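Subject: Re: [fruitgrafters] Storing scion wood until May, and labels
Date: 24 January 2019

Maricica Ardeleanu wrote:

> I have a question for those who cut their own wood. Last winter I cut sticks
> from the two old trees on the Samow road, the one we call Clotonberg and the
> yellow one by the gate. I put them in a bread bag with a wet paper towel and
> kept them in the kitchen refrigerator. By the time I was ready to graft, half
> of them had gray fuzz and the others had started to push buds. I grafted
> twelve and got two, both Clotonberg.
>
> The gate tree lost another big limb in the wind this month and I don't think
> it has many years left, so I would like to do better this time. How wet should
> the towel be? Is it too early to cut? And do people dip the ends in wax before
> storage or only after grafting? I don't have a cellar.
>
> I also lost track of which were which, but I think the leaves will tell me.
>
> Maricica

Maricica,

It isn't too early. I like to have all my wood cut by the second week of February. Pick a day when it is above freezing and the twigs are not coated with ice. If you get a warm week before then and the buds on the gate tree start to swell, go the same day.

Take last year's growth only. On a tree as old as that one there may not be much of it, and what there is will be high up and thin. Look near where the limb came off. If there are water sprouts from a break a few years ago, those are usable, and they are often the only wood on an old tree that is as thick as a pencil. Skip the soft tips and anything with fat flower buds. If all you can find is short and skinny, cut it anyway. I have had takes from wood no thicker than a matchstick, mostly as a cleft graft on a small branch.

On the towel: most people have it much too wet, and it sounds like you did too. The fuzz comes from standing water against the bark. Wet the towel, wring it as hard as you can, then wring it again inside a dry towel. It should feel cool in your hand and leave nothing behind. For wood cut in January and kept in a good bag I've stopped using a towel at all. The sticks have enough water in them already, and the job is to keep it there.

What I do now:

1. Wipe the sticks with a cloth and let the surface dry for ten minutes or so.

2. Sort by variety and cut everything to the length of the refrigerator drawer.

3. Roll each bundle in kitchen plastic wrap, three or four turns, pulled snug, with the ends folded over.

4. Write the name on masking tape and put it on the outside of the roll. Put a second label inside, in pencil.

5. All the rolls go in a zipper bag with the air pushed out, and the bag goes in the bottom drawer.

The wrap does not have to be anything special. I have tried the kind sold for grafting, and for storage I can't tell the difference. Ordinary kitchen rolls are cheaper, and I use a lot of it by spring.

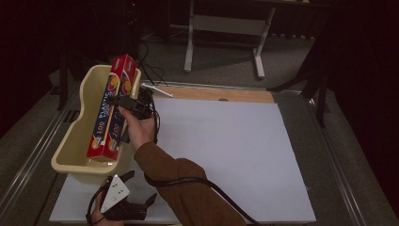

Kitchen plastic wrap, red box.

Wax: you can dip the cut ends before storage if you like, but if they are wrapped tightly I don't see what it adds. You will be making a fresh cut at the bottom anyway. I save wax for the top of the scion after the graft is made.

The kitchen refrigerator is probably your bigger trouble. There are two things against it. First, it is too warm, especially in the door and on the top shelf, and it gets opened all day. Your buds pushed because they thought it was spring. Second, if there were apples or pears in there, they give off ethylene, and that can kill the buds while the wood still looks green. Keep fruit out of whatever refrigerator the wood is in, until the wood is gone. Do you have a neighbor with a garage refrigerator that only holds drinks? That would be ideal. Set it as cold as it will go without freezing.

Without a second refrigerator, the north side of a building works. I did it that way for years. Dig a hole a foot and a half deep where the sun doesn't reach, put the bag in a bucket with a lid, and cover it with straw and a board. Snow on top is good. Mice are the danger there, so the lid has to fit. You would need to bring the wood indoors to a refrigerator once the ground starts to warm.

Next, timing. You said you were ready to graft in May. Apples and pears are fine then where we are, and bark grafts have to wait until the bark slips in any case. But your wood has to sleep the whole time, and that is a long stretch in a kitchen. If you can get rootstocks early you could bench graft in March and keep the scions in storage six weeks less. Innes takes orders until the end of this month and they ship bare root. I would order a few more than you think you need. Their minimum is 20 but I know two people near you who would split a bundle, and I can put you in touch off list.

For wrapping the union itself I use a rubber strip first, tight, and then a layer of plastic over everything to keep it from drying. A strip of kitchen wrap an inch wide does this well. The easiest way to get strips is to leave the wrap on its roll, take the roll out of the box, and cut through the outer layers with a sharp knife. Then you can peel off what you want. It clings better when it is cold, so I keep the roll in the refrigerator with the wood. Go over the top of the scion too, one layer over the buds, and the buds will usually break through on their own. If one seems stuck, nick the plastic with a razor.

Some brands cling and some don't. Try it on a broom handle before you buy three of them. Wrap that will hold to itself on a broom handle will hold to itself on a graft.

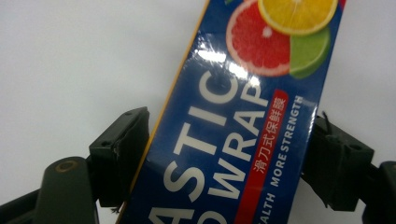
Blue box, with the grapefruit, lemon and lime on it.

Check the grafts in July and slit the rubber on the back side if it is biting in. The plastic will have gone brittle by then and comes off with a thumbnail.

As for the labels, please don't count on the leaves. I thought I could tell Bosuletti from its neighbors by leaf and I had it wrong for four years, until the first fruit came. A young graft on a strong rootstock makes big soft leaves that don't look like the ones on the old tree. Use aluminum tags and press hard with a ballpoint pen. Permanent marker isn't permanent. It fades in one summer. And draw a map of the row on paper and keep it in the house.

Since you gave your numbers I will give mine. Last spring I made 227 grafts from 19 varieties, almost all apple, with a few pears. At the end of August 159 were alive. The pears did worse than the apples, which I put down to my cutting the pear wood late. The losses in the apples were mostly in one row where I ran out of plastic and finished with masking tape over the rubber, in a dry week. I can't prove that was the cause but I won't do it again.

Two from twelve isn't hopeless, by the way, with wood that had already started to push. Your cuts must have been good.

If you are cutting from the gate tree before the weekend after next, cut double what you need and mail half to me. I will graft four or five on my own stock as a backup, and you can have them back when yours are established. Wrap the bundle the same way as for storage, and put it in a stiff mailer. Mail it on a Monday so it doesn't sit in a warm building over the weekend. I can send Bosuletti and one or two others in return. I would also like a few sticks of Clotonberg if you can spare them. The one I have came from a swap table with a paper tag and I have never been sure of it. Does yours have the russet patch around the stem, and does it hold past Christmas? Mine goes mealy before Thanksgiving, and from what I've read it shouldn't.

One more thing. If there is any fire blight in the pears along that road, dip your pruners in alcohol between trees and don't take wood from anything with black curled tips. I haven't been down there since the fall and don't know how it looks.

Has anyone on the list kept wood in a root cellar alongside potatoes? I get asked this and don't have an answer.

R.

_______________________________________________
fruitgrafters mailing list
To change your settings or leave the list, reply with "options" in the subject line.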